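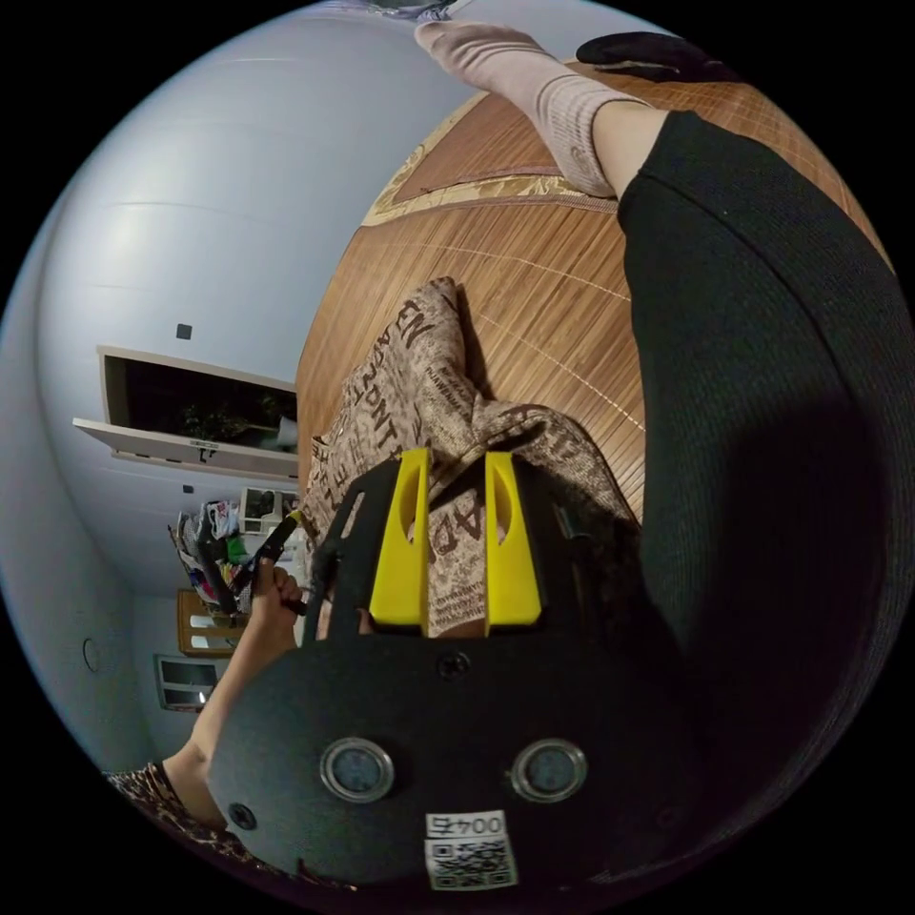 Printed garment on the slat mat, before folding.

1/ Laundry notes, Sunday, June 20, 2021. Subject: garments with lettering all over, and why they take longer to fold than plain ones.

2/ On plain cloth I find the side seams by eye. On a beige and brown piece covered in dark brown print, large letters and small rows together, the seams disappear. I go by touch: pinch the hem, run two fingers up to the armhole, stop.

3/ Work surface is a slatted mat on the floor. The slats are thin and close together, so I use them as ruled lines. Hem parallel to a slat, first fold parallel to the same slat. A bedspread gives you no reference at all.

4/ Drawback of the mat: cloth catches on the stitching if you drag it. Lift and set down.

5/ Dark clothing goes to one side in its own heap. Lint from the dark stuff shows on beige. The reverse is also true but I mind it less.

6/ Sequence for a crumpled top: shake twice, lay face down, flatten from the middle outward, sleeves in, sides in, bottom third up, top third down. Large print ends up on the outside of the packet, which makes it easy to find in a drawer.

7/ Drawer is a Bakke, 800 mm wide. It takes 3 rows of packets stood on edge. A fourth row fits in January, when the thick things are being worn.

8/ Someone asked about folding boards. I had the Dilodik one. Fine for shirts, too narrow for anything cut loose — the sides come out doubled and the packet won't stand.

9/ Printed cotton gets washed inside out and line dried. The Trotau rack holds one load if the socks go on the lower rail.

10/ Still to do: the dark heap, two pillowcases, and a zipper that needs wax.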